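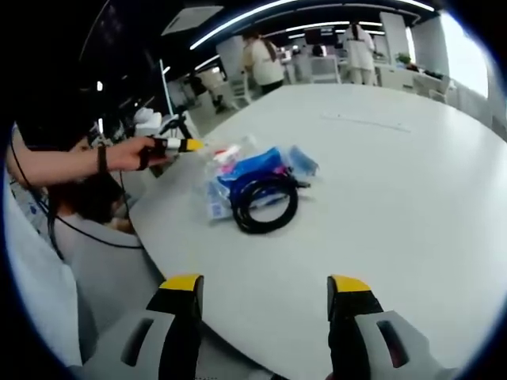

Se buscan participantes para poner a prueba el kit de pinza manual Flandinis

El fabricante asegura que cualquiera puede grabar demostraciones útiles para un robot el primer día, sin formación técnica y sin cansarse. Nosotros llevamos un tiempo leyendo promesas parecidas en folletos parecidos y preferimos comprobarlo con gente que no cobre del fabricante. De ahí esta convocatoria.

Bristside es un pequeño taller de evaluación de equipos. Compramos o alquilamos aparatos, los usamos como los usaría un cliente y publicamos lo que encontramos. Esta vez le toca al Flandinis, un kit que Riedl vende a laboratorios y empresas que quieren enseñar a un brazo robótico a recoger, ordenar o mover objetos sin tener que pasar meses programándolo. La persona coge una pinza con la mano, hace la tarea y una cámara montada en la propia pinza la graba. Luego, según el folleto, el robot aprende. Esa última parte es la que menos nos creemos, y también la que no podemos juzgar solos en una mesa. Lo que sí podemos juzgar es todo lo anterior: si la pinza se maneja bien, si las grabaciones salen completas y cuánto aguanta una persona normal antes de pedir que la dejen parar.

Qué dice el folleto y qué queremos saber

Riedl habla de 2000 demostraciones por persona y campaña «en condiciones habituales de oficina». No explica qué entiende por campaña, ni por condiciones habituales, ni si una demostración en la que se cae el objeto cuenta como una o como ninguna. Hemos preguntado. Nos contestaron con otro folleto.

También dice que los dedos agarran «una amplia variedad de objetos cotidianos». Una caja rígida la agarra casi cualquier pinza. Un envoltorio arrugado, un cable enrollado o una bolsa de plástico con cosas dentro son otra historia, y son lo que hay en las mesas de verdad. Por eso las tareas de la prueba incluyen objetos blandos, ligeros, brillantes o transparentes, en cantidad bastante mayor de la que aparece en el vídeo promocional.

Y dice, por último, que el manejo es «intuitivo». A esa palabra le hemos cogido cierta manía. Queremos ver a personas que jamás han tenido una pinza de estas en la mano intentando usarla con las instrucciones que vienen en la caja y nada más. Si hace falta que alguien se siente al lado a explicarlo, lo apuntaremos en el informe.

En qué consiste el trabajo

Cada participante recibe una pinza, una mesa y una lista de tareas cortas. Coger un vaso de papel y dejarlo en otro sitio. Apartar un cable. Meter varios envases en una bolsa, sacarlos, volver a meterlos. Mover una botella entre otros objetos sin tirarlos. Ninguna tarea tiene dificultad para una mano humana; con dos dedos de plástico la cosa cambia, y además hay que repetirla muchas veces.

Entre tarea y tarea se cambia la colocación de los objetos. Esto lo hace el propio participante siguiendo una hoja, porque así es como Riedl recomienda hacerlo y nos interesa saber cuánto tiempo se va en ello. En el cálculo de productividad del fabricante ese tiempo no aparece por ninguna parte.

Se trabaja por parejas en la misma sala, cada persona con su equipo. Alguna tarea se hace a la vez sobre una mesa compartida. Hay que tener cierta paciencia con el codo ajeno.

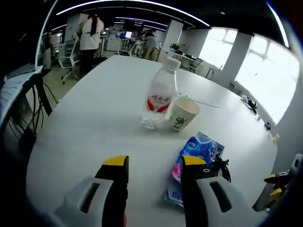 La mesa desde la cámara de la pinza: botella de agua, vaso de papel y una bolsa de aperitivo arrugada.

Al acabar cada bloque se rellena un cuestionario. Es largo y algo pesado, lo reconocemos. Pregunta por el peso, el agarre, el calor en la mano, los cables, los avisos de la aplicación y las veces que hubo que repetir una grabación. Se responde a mano y en el momento. No nos sirven los cuestionarios rellenados al día siguiente de memoria.

A quién buscamos

Personas adultas, con o sin estudios, con o sin interés por la robótica. De hecho, si trabajas o has trabajado con pinzas de teleoperación, brazos industriales o recogida de datos para robots, esta convocatoria no es para ti: ya sabes demasiado y nos estropearías la parte «intuitiva».

Nos vendrían bien, y lo decimos porque en las pruebas del sector suelen faltar:

Personas zurdas. El manual trae todos los dibujos con la mano derecha.
Personas con manos pequeñas o muy grandes.
Personas que usan gafas progresivas.
Personas mayores de la edad media de un laboratorio universitario, que no es mucho decir.

Hay que poder estar de pie o sentado en una mesa durante ratos largos, mover el brazo de forma repetida y leer instrucciones en español. Si tienes una lesión de muñeca, codo u hombro, por favor, no te presentes. No sabemos qué efecto tiene el uso prolongado del kit y el fabricante tampoco aporta ningún dato al respecto.

Quedan fuera empleados, distribuidores y familiares directos de personal de Riedl. Se firma una declaración.

Condiciones

La prueba se hace en Lotley, en una oficina abierta donde hay más gente trabajando en sus cosas. No es un espacio silencioso. Dura 2 semanas, en turno de mañana, durante el mes de noviembre. Los descansos están fijados de antemano y son obligatorios, aunque uno se encuentre bien y quiera terminar antes.

La compensación es de 658 euros por participante, en un único pago al final. Quien lo deje a mitad cobra la parte trabajada, sin tener que dar explicaciones. Un abandono es un dato y nos interesa tanto como una prueba completa. Lo que no hacemos es pagar por número de grabaciones. Sabemos que otras empresas lo hacen y sabemos lo que ocurre: la gente corre, los últimos lotes salen mal y en el recuento final todo figura como bueno.

No se paga el desplazamiento ni el alojamiento. Hay agua y café. La comida corre por cuenta de cada cual.

Se firma un contrato de colaboración antes de empezar, con copia para el participante. Conviene leerlo entero; son pocas páginas.

Sobre la grabación y los datos

La cámara de la pinza graba lo que tiene delante, y lo que tiene delante incluye a menudo algo más que la mesa. Salen brazos, espaldas, la persona de al lado y buena parte de la sala. El folleto afirma que el sistema «captura únicamente la zona de trabajo». Con una lente tan abierta nos cuesta entender cómo podría hacerlo, y en nuestras pruebas iniciales no lo hacía.

Así que lo decimos claro: si participas, es muy probable que aparezcas en las grabaciones de otra persona, casi siempre de espaldas o a trozos. También aparecerá lo que dejes encima de la mesa. Documentos, tarjetas, el teléfono con la pantalla encendida: mejor en la mochila.

Las grabaciones se guardan en nuestros equipos. No se suben a la nube de Riedl, pese a que la aplicación insiste en ello cada vez que se enciende y esconde bastante bien el botón de rechazar. Las usamos para el informe y para comprobar cuántas son válidas. Si en algún momento quisiéramos publicar un fragmento en el que se te reconozca, te lo pediríamos por escrito y podrías decir que no.

Lo que ya sabemos (y por qué no nos basta)

Raimo Nurmi pasó unos días con el kit antes de redactar el protocolo. Hizo alrededor de 2366 grabaciones, contando las fallidas, y salió con una opinión más favorable de la que traía. El mecanismo le pareció bien hecho, el cierre de los dedos suave y las puntas amarillas fáciles de localizar con la vista. Con los envoltorios de plástico se desesperó. El cable le molestó desde el principio y le siguió molestando hasta el final.

Ahora bien, Raimo lleva años manejando aparatos de este tipo y tiene la costumbre de compensar sus defectos sin darse cuenta. Su resultado nos dice lo que consigue un usuario experto con ganas. El comprador típico del Flandinis pondrá la pinza en manos de un becario o de personal temporal, le enseñará el vídeo y volverá por la tarde a recoger los datos. Esa situación es la que queremos reproducir.

No damos por hecho que el kit sea malo. Puede que funcione y que el folleto sea simplemente un folleto. Si los participantes graban con soltura, si las grabaciones se dejan usar y si a la segunda semana siguen teniendo la muñeca en su sitio, lo escribiremos con las mismas letras con que escribiríamos lo contrario. Riedl no financia la prueba, no ve los resultados antes que nadie y no elige a los participantes. Se ofreció a prestarnos los equipos y dijimos que no.

Preguntas que ya nos han hecho

¿Voy a entrenar a un robot? No en esta prueba. En la sala se graba y se ordena la mesa. Si después otro equipo usa los datos, se pedirá permiso aparte.

¿Me puedo quedar con la pinza? No.

¿Se me avisará si lo hago mal? Durante los primeros bloques, no. Queremos ver qué errores detecta la aplicación por su cuenta. Más adelante sí.

¿Puedo hablar de ello después? Sí. No pedimos confidencialidad sobre tu opinión del producto. Solo pedimos que no publiques nada hasta que acabe el último turno, para no condicionar a los demás.

¿Sirve para el currículum? Te damos un certificado con las fechas y las tareas. Lo que valga ese papel en una entrevista no lo podemos prometer.

Cómo apuntarse

Escribe a Ritva Koivisto, responsable de participantes en Bristside, a través del formulario de contacto de esta misma página. Pon «Prueba Flandinis» en el asunto y cuenta con qué mano escribes, a qué te dedicas y si has usado antes algún equipo parecido. No hace falta carta de motivación ni fotografía. Tampoco currículum, que no vamos a leer.

Ritva contesta a todo el mundo, también a quien no entra. Habrá una charla breve por teléfono y, si encajas, una visita a la sala para que veas el sitio y cojas la pinza antes de firmar nada. Si al cogerla te parece que no, se deja ahí.

Las plazas se cierran en cuanto se completen los turnos. Se mantiene una lista de reserva para cubrir bajas.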